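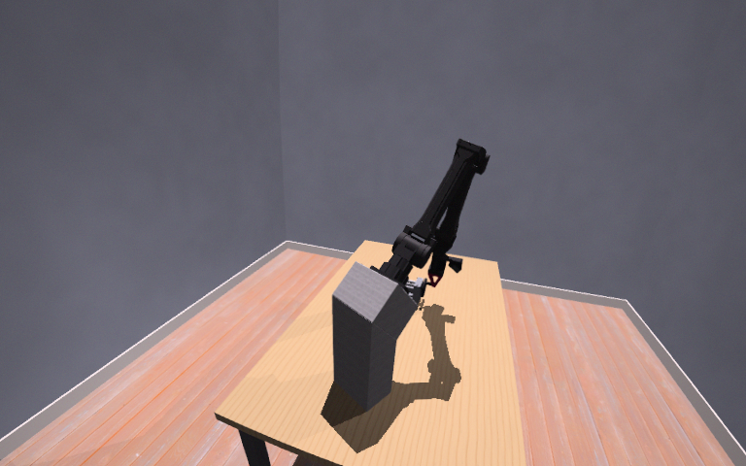
Black arm at the far end of the table, test block up front, all in simulation.

Home | Guides | Shop Talk | Budget Sheets | Archive | Contact

How I Plan a Robot Arm Purchase in a Simulator First

Posted by Sandra Fairclough, Monday, April 19, 2021
Print this page | E-mail this to a friend

I run the workshop side of a small company called Potarside, and in March I got handed the job every tinkerer dreams of: figure out what we need to put a robot arm on a bench, and come back with a number. Fun! Also a little scary, as the last big thing I bought (a saw we don't need to talk about) didn't fit through the door.

So this time I built the bench in a simulator before asking for a single quote. Tekle Gebretsadik from our Matheson shop talked me through the first evening on the phone, and after that I was on my own and pretty happy. Here's how I do it.

1. Build the room, badly

You don't need a pretty room. Two gray walls, a floor and a table will do. I used a plank floor that came with the software and never touched it again. What you do need is the real size of the table and the real distance to the walls. Measure those twice, with a tape, and type them in carefully. I got one wrong by mixing up inches and centimeters and spent a whole lunch break wondering why the arm looked like a toy.

2. Put in the arm you think you can afford

Most makers will give you a model file if you ask. Load it, stand it at the far end of the table, and move every joint as far as it goes. Watch the top joint in particular! When the arm folds, that part goes up a lot higher than you'd guess from the catalog reach, and if you have a shelf or a low lamp over the bench, now's the time to find out.

3. Add one dumb block

Put something tall and plain on the table, close to the base. Mine is a gray block with a slanted top, about twice as tall as it is wide. Then try to bring the gripper down beside it, on both sides and in front. I like a block because there's no fussing over detail, and you see right away whether the arm has to twist itself into a knot to get around it. (I colored my fingertips red so I could find them against all that black. Do it, your eyes will thank you.)

If it can't get down next to the block without bumping, try moving the base before you go shopping for a longer arm. I slid mine back and saved us a whole size.

4. Write down what the simulator made you want

This is the part that turns into money. Keep a sheet open while you play and add a line every time you think "oh, we'd need a..." My list came out at 11 lines. The arm was one of them. The rest were things like a mounting plate, a stiffer table, a spare set of fingers, cable covers, a stop button within reach of the door, and freight.

The spare fingers were $205 in my sheet and I nearly left them out. Please don't leave them out.

5. Get quotes for the list

Send the same list to every dealer, word for word. I sent mine to Clurnell and to Pusar. One quote had the mounting plate in it and the other didn't, and the totals looked over $700 apart until I lined them up row by row. Ask for freight and training as separate lines too, and ask how long the price holds.

6. Leave room for what the simulator can't tell you

My virtual table never wobbles. The real one does, a lot, whenever somebody leans on it. The simulator also won't tell you how loud an arm is, where the cables snag or how long your crew needs to get comfortable. I set aside 2 weeks of one person's time for setup and put their wages in the budget like any other item. Severin Gasser, who signs off on our spending, asked more about that line than about the arm, so have your answer ready.

Save your room file when you're finished, with the base position written in the name. You'll want it when the installer asks where the holes go.

Print this page | E-mail this to a friend

Comments (3)

Ayantu Fikre: We did step 5 without step 4 and paid for freight twice. Bookmarking this for the next one.

Tekle Chala: Do you include the controller box in the room? Ours is bigger than the base and has to live under the table.

Sandra Fairclough: Good catch, Tekle, I didn't have it in mine. A plain box of the right size is enough, and leave space behind it for the plugs. I'll add it to step 2 when I get a minute.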